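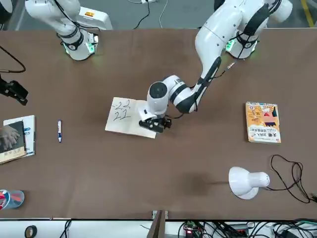
Ysaline Courtois
Product reviewer, home and office automation

Gikow two-arm desk kit: your questions

Last updated 12 June 2021

What is it supposed to do?

Tidy a desk. Gikow sells the kit as a pair of arms that will put away books, pens and paper while you get on with something else. The sales page says "any desk." I'd cross out "any" until they can show me a list of the desks they tried.

Does it write as well?

The brochure says it can hold a pen. Holding a pen is a low bar. If handwriting is why you want one, ask for a sheet written start to finish while you stand there, and ask how many sheets went in the bin first.

How much room does it need?

More than you think. You need a big clear tabletop, and then a second surface for the computer, the power adapters and all the cable. The quick start guide gives this one line. Measure before you order, and measure the floor too.

Is setup really 50 minutes?

That's the figure Gikow gives. Mine took 5 hours over two evenings, and I've done this before. Most of it went on calibration, which the guide calls "automatic" and then explains for 8 pages.

What does it handle well?
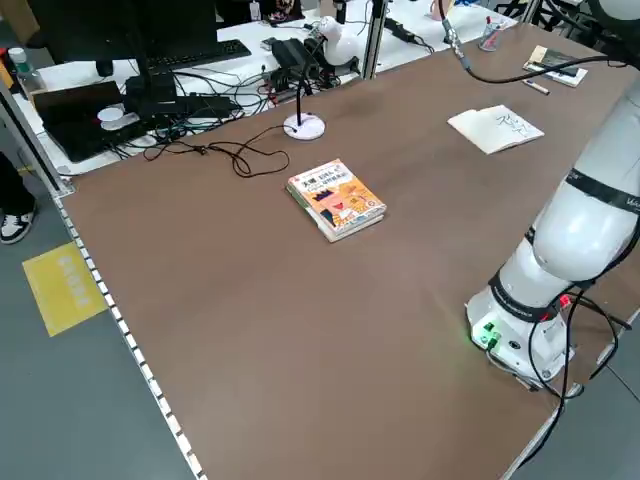 Paperbacks are the fairest test, in my view. They're light, they have flat sides and they're on everybody's desk. They also slide, and the covers bend if the grip is too tight. Ask for a demo with your own books, old ones with soft corners, and put them down crooked. Then try something with a cord on it. I asked Gikow for a success rate on corded items and was sent a link to the sales page.

Who do I call when it stops?

Support goes through a reseller, Allier. Bình Văn answered my ticket in two days and was frank that the warranty leaves out the gripper fingers. Those are the parts I'd expect to wear out.

Should I rent first?

Yes. Allier rents by the month, with a minimum of 2. Read the return terms, especially the part on who pays for shipping.

Would you buy one?

Not at this price. I'll look again after the January software update, if it comes.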